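The public library in Clivmont lends more than books. Since last July, residents with a valid card have been able to borrow sewing machines, pressure washers, cake pans and folding tables from a counter on the lower level, on the same terms as a novel. The collection opened with 48 items and now holds over 100.

Lending libraries for household goods have existed in one form or another for decades. Most began in church basements or in the back rooms of hardware stores. What has changed is who runs them. In the region served by the Clemonora Library District, 3 branches now operate a collection of this kind, and each has taken a different view of what a library ought to keep on its shelves.

The Clivmont branch favors tools. Its staff reviewed a year of requests before buying anything and found that patrons asked most often for items needed once or twice in a season. Post-hole diggers and carpet cleaners led the list. The Eze branch, which serves a younger neighborhood with many apartments, put its money into kitchen equipment and party supplies. The Fekis branch took a third path and set aside part of its building for work that is done on site, with benches that may be reserved for an afternoon.

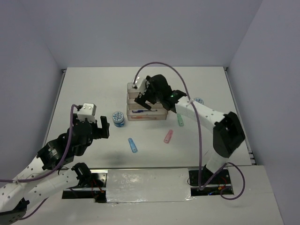

*A white work surface with walls on three sides and an arm mounted at the left.*

The rules are simple. Most items may be kept for one week and renewed once if no other patron is waiting. Power tools require a short orientation and a signed form. Late fees apply to the tool collection even though the district dropped them for books, a decision that drew some complaint when it was announced. The district's position is that a late novel can usually be replaced by another copy, while a late tile saw holds up somebody's bathroom.

Storage has proved harder than lending. A carpet cleaner takes up the space of several shelves and must be drained and wiped down before it goes out again. At Clivmont, the old periodicals room was given over to this purpose. Bound volumes of the county newspaper moved upstairs, along with a framed copy of a map dated 1660 that had hung by the door for as long as the building has stood. A few longtime patrons still ask where it went - it is now beside the second-floor elevator.

Costs are modest by the standards of a library budget. Repairs account for the largest share, followed by blades, bags and other parts that wear out. Donations are accepted, but only by appointment and only for items less than five years old. Staff members turn away a good many bread machines.

Requests for the coming year are being taken at all branches. Forms are available at the front desk, and patrons may list up to two items. Snow blowers have been requested at Clivmont and Fekis, and the district has not yet decided where it would put them.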